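The Foam Line
By Lindiwe Dlamini
April

The first budget Mutua Urio wrote for automating the panel bench at Laizer fit on one page and had one item on it: robot. Next to the word was a sum of money large enough that he had typed it in a smaller font.

The second budget ran to 94 lines. The robot was still on it, down near line 40, between a floor drain cover and a box of cable ties, looking like something added on the way to the register.

Laizer makes display fixtures, the kind that hold up perfume and phone cases and get kicked by shoppers. Much of the job is mirror-finish metal and clear acrylic, cut to size in one room and sorted, paired and racked in another. The racking is dull work and hard on the wrists, and the two materials share a talent for showing every fingerprint. The owners had wanted a machine to do it for years. What they had never done was ask what else they would need to buy so the machine could be told what to do.

Urio, who runs operations and therefore owns every spreadsheet nobody else will open, got his answer from three suppliers. One sent a brochure with a sunset in it. One sent a quote with a lead time longer than the warranty. The third, Ternitov, sent Jabari Owino, an applications engineer with a rolling suitcase full of black plastic.

"I thought he was staying the week," Urio says. "It was grippers."

Owino's pitch was that Laizer should hold off on the arm. Spend the first money on hand-held grippers, have the people who already do the job do it with those, and record the results. The recordings train the software. The software, which Ternitov sells under the name Cloltisex (I asked, and was told it had tested well), runs the arm once there is an arm to run. The arm is a capital purchase. The grippers come out of a different pot, and anyone who has sat through a budget meeting knows that the choice of pot can matter more than the price.

So Laizer bought hand-held units first, and a white table, and a good deal of foam.

Let me say something about foam. In the original quote it appears once, as "pads, compliant, spare," with a quantity of one set. Ashraful Mridha, who does most of the recording, wore through the set before the invoice was paid. A sheet of metal has edges, and foam has opinions about edges. The pads fray at the corners, and then somebody has to decide how frayed is too frayed, which at Laizer meant two meetings and a laminated card.

"The foam is the cheapest thing in the whole project," Mridha says. "It's also the thing I email about."

Foam now has its own line, with its own reorder point. So do the brass bushings and the small screws, which are bought by the bag and found by the ones and twos for months afterward. If you are planning something like this, take whatever the vendor tells you for consumables and multiply by 3. Urio did it out of spite and came in on target.

Then there is the matter of what you can see. Acrylic is very nearly not there. Mirror-finish metal is there, but insists on being everything else in the room as well. A person copes with both, having spent a lifetime not walking into glass doors, or mostly not. A camera on a gripper has had no such upbringing. Owino's advice was to leave the room as it was, cables, furniture and all, and record plenty. Urio's instinct was to buy a gray curtain. They compromised by pricing the curtain, and the price settled it.

Lighting went the other way. Line 14 started as "lamp" and grew until it had sublines. Ayman Slaoui, who keeps the books at Laizer and has the patience of a parking meter, refused to approve it until someone could tell him how many lamps made a bench bright enough to be finished. There was a long silence on that call. He approved half of it, and as far as anyone can tell half was plenty.

I asked Slaoui what he wished he had been shown at the start. He went away and came back with a list, which I've shortened because he types like a contract.

Hours, first. The person holding the gripper is a skilled employee who is now slower than usual, on purpose, and whose regular work still has to be done by somebody. Laizer's first plan booked this time at zero. Storage came next: the recordings are large, and the office server had been sized for invoices. After that came scrap. You can't teach a machine to handle good panels without handling good panels, and some of them stop being good in the process. Slaoui now sets aside offcuts from the saw and charges them to the project at a rate he says is fair and Urio says is theft.

He also wanted a stopping rule. Ternitov's people are pleasant about this but vague, in the way a swim coach is vague about when you can quit. Urio wrote his own: if the recordings from one quarter didn't produce a test run in the next one, on a rented arm at Ternitov's site in Urnness, the project would pause and the table would go back to shipping. He showed the rule to everyone before any money moved. Owino signed it, which I took as a good sign and Slaoui took as the least he could do.

The test run is on the calendar for summer. The arm itself has been quoted twice and not ordered. In the meantime the pairs keep going up on the white table, metal beside acrylic, one tool in each hand and sometimes a second tool coming in from the side. 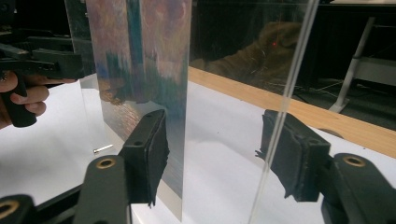 Urio has started the third budget. It is shorter than the second, mostly because he has learned which lines can be folded together, and the robot has moved up to the first page again. He left the font size alone this time. Foam is on page one too, in bold, with Mridha's initials beside it, and Slaoui has already written "why this many?" in the margin. The answer is due before the next supplier call, and Mridha tells me he is bringing a used pad.

Related
Leasing the Forklift You Already Own
What a Quote Leaves Out: Delivery, Rigging and the Doorway
Who Trains the Night Shift?
Letters: Readers on Compressed Air

Contact the editors | Subscriptions | Copyright, all rights reserved | Back to top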